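Home | Stories | People | Food & Home | Archive | About us

The bread man of Irnbridge

Ostap Kuzmenko is already apologizing for the flour when he opens the door. It's on his sleeves and a little in his eyebrows, and he says he would have changed but the dough had its own ideas about the morning, and would I mind very much sitting in the kitchen while he finished? I didn't mind in the least. I had been hoping to see the kitchen, having heard so much about it from the people who line up outside the old Unnithan building before it's properly light.

If you live in Irnbridge you probably know the bread even if you don't know the man. He bakes two kinds, a dark rye and a plain white loaf with a thick crust, and he has done so for five years without adding a third. People ask him for olives. People ask him for seeds and cheese and cinnamon. He listens very kindly and then goes on making the two.

"I am still learning these," he says, shaping a round of rye with the side of his hand. "The rye especially. In summer it is one bread and in December it is another bread, and I have to go and meet it again every time. When I know these two, then we can talk about cinnamon."

He didn't set out to be a baker. For most of his working life he repaired elevators, first in the city and later for a firm over in Winesden, and he talks about elevators with such affection that we lost a good half hour to them before I remembered what I'd come for. It was a bad shoulder that ended it. His doctor told him to rest, and he turned out to be terrible at resting, and after a few weeks of pacing up and down the hall his neighbor Cuiping Xiong came across with a jar of sourdough starter and told him to feed it.

"I thought it had gone bad," he says. "It smelled like paint. I said thank you very much, and I put it behind the milk, and I hoped she would forget."

She didn't forget. Cuiping, who joined us for coffee partway through the morning (she has her own key, and comes and goes as she likes), remembers those first loaves rather more clearly than he would wish.

"You could have put one under the wheel of a truck," she told me. "I ate it anyway. I soaked it in soup. Then I told him, more water, and wait longer, and stop opening the oven to look."

"I still open the oven to look," Ostap said.

"I know you do."

They went on like this for some time, and I'm sorry I can't put all of it in.

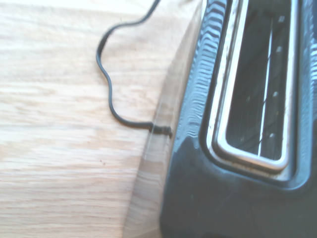 What I most wanted to ask him about was toast, which may sound like a silly thing to ask a baker, but I had been told he has strong feelings on the subject. He put down his cup when I raised it. Fresh bread, he said, is for showing off. The second day is when you find out what you've made, and on the third day you should be making toast and being happy about it. He gets a little sad when customers tell him they threw away the end of a loaf.

"The end is the best part! You cut it thick, thicker than you think, and you toast it slowly. Not so high. People are in a hurry and they burn the outside, and the middle is still cold, and then they say the bread was old. The bread was fine. Give it a minute more and use good butter."

His mother made toast on a fork over the gas, he says, and rubbed it with garlic and salt, and that was supper more often than he knew to notice at the time. He had that same supper last night. He offered to make it for me at ten in the morning, and I'm pleased to report that I said yes. I smelled of garlic all the way home on the bus and didn't regret it a bit.

The move from home oven to the Unnithan building came about through Johannes Modise, who ran the hardware store there until he retired and couldn't stand to see the back room sitting idle. He had been buying a loaf from Ostap each week, cash in an envelope through the mail slot, and one day the envelope had a key in it too. There was a note asking whether he wanted to come and look at the wiring. The wiring, it seems, was awful. Ostap fixed it himself, bad shoulder and all, and the big secondhand deck oven went in that fall, after the back door had been taken off its hinges and put back on again.

"Johannes didn't want rent the first winter," he says. "I paid him in rye. He complained that he was getting fat, so then I paid him in money."

These days he bakes 76 loaves on a working morning, which is what the oven and his shoulder will allow between them. He starts at three. Arsen Pavliuk, who is nineteen and hopes to open a place of his own someday, comes in at four to do the heavy lifting and, by Ostap's account, to play terrible music. They're usually sold out by nine. I asked whether he'd thought about getting bigger, taking on a second oven or supplying the grocery store out on the Barkeck road, and he was quiet for a little while, scraping down the board.

"They did ask me," he said. "A nice woman, very polite. I went home and thought about it for maybe a week. But then I would be a man who drives a van and answers the phone. I did that already, with elevators. Now I like to put my hands in it."

He is teaching, though, in a small way. On the first evening of each month he clears the big table at the bakery and shows whoever turns up how to mix and fold a basic dough, and everybody goes home with a jar of starter that came, by a long chain of feedings, from the one Cuiping carried across the hall. There's no charge, but you should bring a jar with a lid, and an apron if you care about your clothes. He asks only that people come back and tell him how the first loaf went, even if it went badly. He particularly likes to hear about it if it went badly.

When I finally got up to leave, he pressed half a rye on me, wrapped in a dish towel that I've since been instructed to return. Cuiping walked me to the stairs. She said the shoulder is worse than he lets on, and that Arsen is getting good, better than he knows, and that the white loaf is the one to watch this year. Then Ostap called out from the kitchen to say that I should cut it thick.

The bakery is at the back of the Unnithan building, through the side gate. Doors open at six in the morning.

More from People

Lev Lysenko on forty years of tuning other people's pianos
The last shoe repair counter in Winesden
A morning with the Barkeck school crossing guards
Growing pears against a north wall
Readers' letters: your favorite soups

Contact the editors | Copyright Irnbridge Neighbor | Back to top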